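Tabletop manipulation cell (procurement)

A tabletop manipulation cell is a small robot workstation consisting of one arm, a mounting table, a work surface and a set of objects to be moved. This article covers the purchase and budgeting of such cells for teaching and research. For controllers and software, see Robot cell control.

Scope of purchase

Buyers usually divide a cell into four budget lines: the arm, the end effector, the table and the consumables. The arm takes the largest share, and its price is the one most often quoted alone. Quotations that leave out the table, cabling and mounting hardware are common and are a frequent cause of late budget changes.

The Vestley purchasing guide, revised Oct 12, 2021, recommends that the end effector be quoted separately from the arm. A single rigid finger is enough for pushing tasks and has no moving parts to replace. A two-jaw gripper is needed for picking and adds a control cable, spare pads and a longer acceptance test.

Table and work surface

Perforated metal tables are preferred where the layout will change between projects. The hole pattern lets fixtures be moved without drilling, but hole spacing differs between suppliers and should be checked against the arm's base plate before ordering. Large tables may be built from separate panels — in that case the order should state the permitted height difference at the seams.

A removable board is often placed on top of the table. It covers the holes, which can catch small parts, and can be replaced when worn. Lomgate lists boards as a consumable; Tasberg lists them under fixtures and depreciates them with the table.

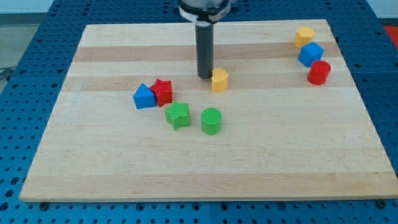 Tabletop cell with a single-finger end effector, a wooden board on a perforated table, and colored shape blocks.

Object sets

Blocks for pushing and sorting tasks may be bought as molded sets or printed on site. Printing costs less per piece, but machine time must be planned. The Quintanilla laboratory budgeted 55 blocks for its first year, to be printed in September, and held 19 of them as spares.

Sample budget

Quintanilla's published plan for one cell, excluding the arm, allowed $1,000 for the table and $610 for the end effector and its mounting. Freight and installation were carried on a separate line.

See also

End effector
Robot cell control
Acceptance testing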